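What I brought home from the Vumedach open day: tips for taking old computers apart

I went to the Vumedach open day on 12th July expecting to stand at the back, nod a bit and eat the biscuits. I came away with four pages of notes! Vumedach is a repair and reuse workshop on the Plotov estate, and part of the building is given over to Droltora, their project for getting robot arms to do the fiddly work on old desktop computers. I have been stripping down towers in my garage for years, and I can't remember when I last learnt so much in one afternoon.

So this month's tips all come from there. You don't need a robot for any of them.

Lay the case down

I've always worked with the tower standing up, bending over it and dropping screws into the bottom. Droltora lay every case flat on its side with the panel off, and I tried it the same evening. What a difference. The drive bays, the cables and the board are all facing you, and gravity stops being your enemy. Put an old towel under it if you care about your table.

Clear the cables before you touch a drive

One of the people giving the talk said cables were the biggest headache for the arms, and they're mine too. Fold the power leads back over the power supply and hold them there with a loose twist tie. Garden ties are fine, the soft kind. Don't use anything tight, and don't leave it in when you close the case (I have done this).

Go in straight

Drives that slide on rails or in plastic caddies want to go in square. If you feel it bind, take it all the way out and start again. Pushing harder is how latches get snapped, and a replacement latch for a ten-year-old case is a miserable thing to hunt for. I watched an arm have several goes at lining up a part and it was strangely comforting!

Give each part a home

They use shaped trays, so a part always goes back to the same spot. Mine is a cutlery tray from the kitchen: screws in the teaspoon section, brackets with the forks, drives where the big spoons go. Label it with masking tape. If the job is going to last more than a day, put a tea towel over the top to keep the dust off.

Leave the socket alone

If you have taken the processor out, resist the urge to poke about in the socket. Don't wipe it and don't blow on it either, as breath is damp. Close the cover if you've finished for the day, and find something else to clean.
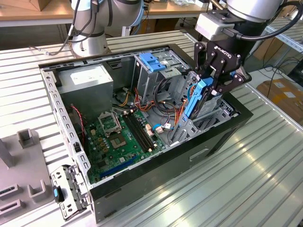
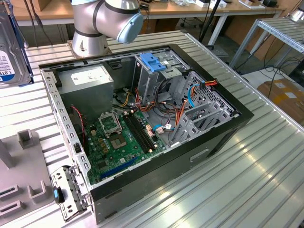

Unplug, then wait

This came up in the question session, and I was glad it did. Switch off at the wall, pull the lead out, press the power button once, then go and make a cup of tea. Touch bare metal on the case before you reach inside. And never open the power supply itself, however much fluff you can see through the grille. Vacuum the outside gently and leave it there.

Write on the drive

Old drives all look the same after a fortnight in a box. I now put a strip of paper tape on each one with the machine it came out of and whether I've copied the files off. My own numbering has got up to 356, which tells you something about my garage. Keep the tape clear of any small breather hole on the drive.

Light from the side

A lamp straight overhead puts your own hands in shadow. Stand it low and to one side and the slots show up beautifully. I use a bendy desk lamp clamped to a shelf.

If you fancy going

The next open day is in March, and entry is free. The talk lasts 90 minutes with questions, and there were 44 chairs, all taken, so get there early. Bus users want the Jeon Street stop, then it's a short walk past the tyre place. You can bring an old machine for the reuse pile, but take your own drives out first if there's anything private on them. They also sell sorted screws by the jar, and I bought two. I still can't find the short brass ones, so if anybody has spare motherboard standoffs, please leave a comment.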